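Trays, Tables and Small Habits: how a shared workroom keeps its surfaces clear

Project report, December 2022
Bohumila Oravec

When I began this project in June I thought I would be writing about cupboards. Our workroom at Bindau has plenty of storage, and I had supposed (rather confidently, I'm afraid) that the clutter on the tables came from people not knowing which shelf to use. After a few weeks of sitting in the corner with my notebook and a great deal of tea, I found myself much more interested in trays.

The idea was simple enough. Each table got one shallow tray, and anything small that was still in use at the end of a session went into it. Larger things went back to the shelving or into their cardboard boxes. I kept this up for 13 weeks and made a note of every item I found lying about at closing time, which came to 1,620 entries, many of them pencils.

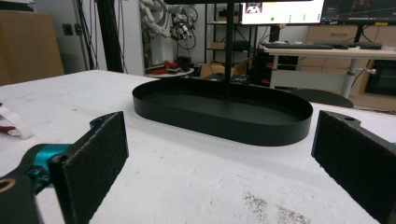 Why choose a tray with a low rim?
A low rim lets people see what is inside and reach it easily, while still stopping small things from rolling off.

I did try three other containers first, among them a lovely deep basket which everybody admired and which swallowed the scissors for most of a week! The tray was plainer, but people used it without being asked, and it could be lifted away in one go when the table wanted wiping.

Wiping is the part I would look at again. Crumbs and dust gathered faster than I had expected, and my rota for the cloths was far too hopeful. I should also like to try the trays in the Mundska room, where the tables are smaller and the arguments about them rather longer.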